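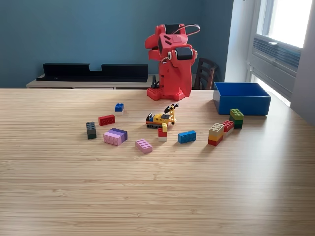
Looking after a small robot arm

A robot arm that sorts toy bricks needs regular care, just as a bicycle does. The red arm on the table has a square base, a thick upright column and a head that bends forward at the top. A thin cable runs in a loop near the head.

Why the cable has slack

When a joint turns, the cable beside it has to move as well. A cable fitted too tightly would pull on its plug. Too much slack is also a fault - the loop could catch on something. At the Wemton workshop the cables are checked after every 1,000 moves.

What a joint needs

Inside each joint of the Wemton arm is a motor with small gears. Dust makes gears wear down. An adult switches off the power, wipes the outside with a dry cloth and tightens any loose screws.

Setting the zero

After a repair, the arm must be told where its starting position is. This is called setting the zero. If the zero is wrong by 2 millimetres, every brick will be missed by a similar distance.

Keeping a log

Each check is written in a log book. The Wemton arm had made 2,074 moves when its cable was last changed, in November. The next entry will give the new total and the state of the plug.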